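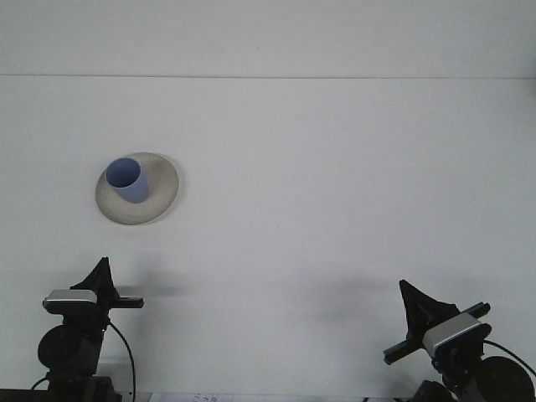
Nemville Catering Services Forum
Board: Tableware and Service Standards
Topic: Placement of cups at table setup – on the plate or beside it?

nemville_dining wrote:

Colleagues are invited to comment on a proposed change to the setup standard for our two dining halls. Under the current standard, the cup is placed upright on the saucer plate before the hall opens, and the pair is carried to the table together. The proposal would place the plate and the cup separately, with the plate to the left and the cup to the right at the same height.

The main hall seats 551. Staff have reported that setting the pair together is quicker, but that cups are knocked over when the tables are adjusted before lunch. We would be grateful for the experience of other sites before the standard is revised in March. Please state whether your site uses plastic or ceramic cups, as the answer may differ.

tarnia_house wrote:

Tarnia has placed the cup on the plate for many years and sees no reason to change. The diner receives one item to move instead of two, and the plate catches drips. We use ceramic cups with a wide foot. The cup is set in the center of the plate, and supervisors are asked to correct any that are off to one side.

We would also note that the separate layout takes up more of the table. In a hall of your size that should be weighed carefully.

gouveia_fm wrote:

With respect to the previous post, the center of the plate is only useful if the plate has a flat well wide enough for the cup. Many saucers in common use have a shallow curve, and a light plastic cup will slide on them as soon as the tray is tilted.

Gouveia moved to separate placement last year. Our written standard reads as follows: "Plate to the left of the place. Cup to the right of the place, in line with the plate. Clear space between the two." Servers learned it in one shift.
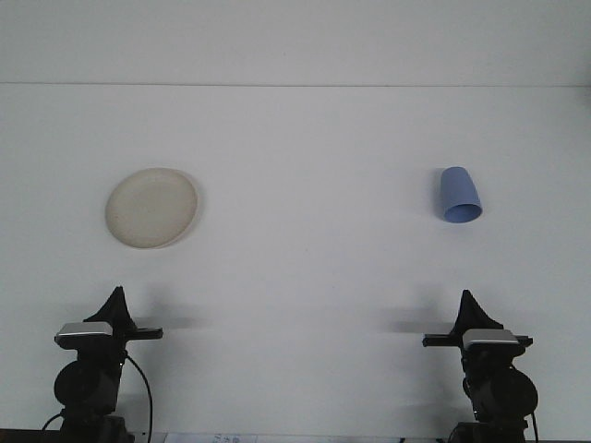
Cream plate at left, light blue plastic cup on its side at right.

A word on spacing. A cup that goes over beside the plate may roll into the next setting if the places are too close together. A tapered cup rolls in a curve and does not travel far, but it does travel. Our supervisors check the rows from the end of each table.

nemville_dining wrote:

Thank you both. May I ask gouveia_fm whether cups are set mouth up or mouth down? Our hygiene guidance permits either, and the two halls have each settled on their own practice, to the regret of everyone who works in both.

gouveia_fm wrote:

Mouth down until service begins, then turned by the server. We accept the extra work. Guests did not care for finding dust in a cup that had been standing open since 7 a.m.

tarnia_house wrote:

I must disagree. A cup placed mouth down on a bare table takes up whatever was left on the table by the cleaning cloth. A cup placed on a clean plate does not have this problem, whichever way it faces. If separate placement is adopted, the standard should also require a paper mat, and somebody will have to budget for 2,000 of them each week.

Fallen cups deserve a rule of their own. At Tarnia any cup found on its side is removed and washed again. It is not stood back up.

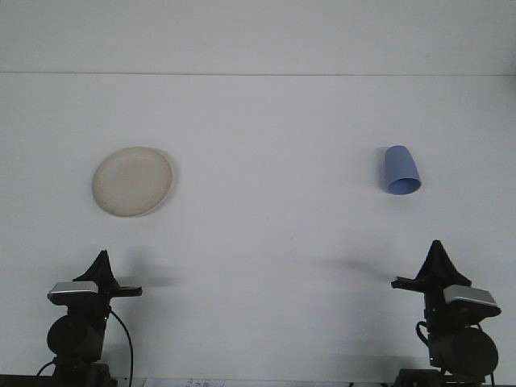
Cup tipped over, open end toward the lower right; plate set well apart from it.

gouveia_fm wrote:

We follow the same rule on fallen cups, and I am glad to record one point of agreement. The paper mat I would regard as unnecessary where the tables are wiped and left to dry before setup.

May I also raise the matter of color. Pale blue cups and cream plates are easy to tell apart on a white table, and our diners with low vision have said so. Cream plates on white are less helpful – the rim can be hard to find. We are considering a plate with a colored edge when the next order is placed.

nemville_dining wrote:

The point about color is well taken and will be added to the draft. For the moment the draft proposes separate placement in the main hall, with the present method kept in the small hall, which seats 80. The layout of the plate would be the same in both: to the left, flat on the table, nothing stacked on top in the main hall.
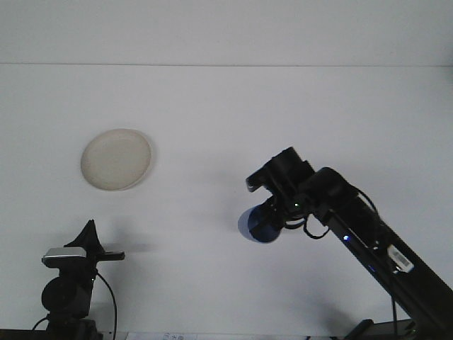

pukport_canteen wrote:

Please reconsider having one method per hall. Pukport tried this and staff moving between rooms set the wrong layout for weeks. We serve 1,000 lunches on a Saturday and cannot afford to reset a room. Choose one method, print it on a card, and fix the card inside the trolley door. Our own card says cup on plate, plastic cups included, and the tables are adjusted before anything is put on them.

tarnia_house wrote:

I support the last sentence in particular. Much of this topic concerns cups falling when tables are moved. Move the tables first.

gouveia_fm wrote:

That depends on who moves them. At our site furniture belongs to a different department, which arrives when it arrives.

nemville_dining wrote:

The same applies here, I regret to say. I will ask whether the table check can be brought forward to 10:30 and will post the reply under this topic. Comments on the draft remain open until then. Sites using ceramic cups are still asked to say so.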